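Ticket 672
Subject: Table in the second floor corridor, rubbish and lost items
Site: Fumdale
Raised by: Nhyira Quartey
Assigned to: Didier Cordier, Tuvgate Facilities
Category: Furniture and shared areas
Priority: 3
Status: Open, waiting on site

Original report

The table in the corridor outside the print room is never clear. People leave things on it on the way to meetings and the evening cleaners won't move anything that might belong to someone. We can't put the post out on it in the mornings. Can it be cleared daily, or can we have the table taken away?

Didier Cordier, 9.20 am

Hello Nhyira. Under the Fumdale contract the cleaners wipe clear surfaces and empty bins. They don't lift papers, computers or bottles from a shared table. I can change that instruction but I need the site to say what counts as rubbish. Is there a bin near the table?

Nhyira Quartey, 9.55 am

Nearest bin is inside the print room, which is locked after six. There used to be one by the lift but it went when the carpet was done in September and didn't come back.

Didier Cordier, 10.10 am

Thanks. The missing bin is probably half of it. Which of the things left on the table would you class as rubbish?

Nhyira Quartey, 11.40 am

The clear bottle and the crumpled bag are the sort of thing I would class as rubbish. The laptop and paperwork are not.

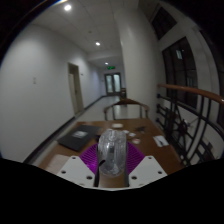
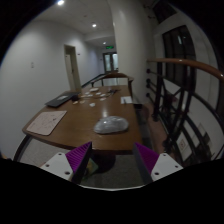

I have asked on the floor whether anyone is missing a laptop. No reply yet. If it isn't claimed by 4 pm I will lock it in the post cupboard and put a note up.

Didier Cordier, 12.15 pm

Good. Proposed instruction for the cleaners, please confirm or correct:

Plastic bags with nothing in them, drinks bottles and used cups go in the bin.
Pens and loose stationery go in a tray at the back of the table.
Papers are stacked face down in the same tray and kept for 7 days.
Computers, phones and keys are handed to reception and written in the book.
Table top wiped once it is clear.

I have also asked for a replacement bin by the lift. Luvell have a lidded one in stock.

Nhyira Quartey, 1.05 pm

Fine with all of that except the papers. Some of the drawings that get left there are wanted the next morning, so please don't let anyone fold them or mix them up with the post. A separate tray would be better. We have spare Dogbe trays in the print room and I can put two out today.

Didier Cordier, 1.30 pm

Changed to two trays, one for papers and one for everything else. Supervisor has the new wording and it applies from this evening. Bin is on order, delivery date to follow. I will leave the ticket open until the bin is in place.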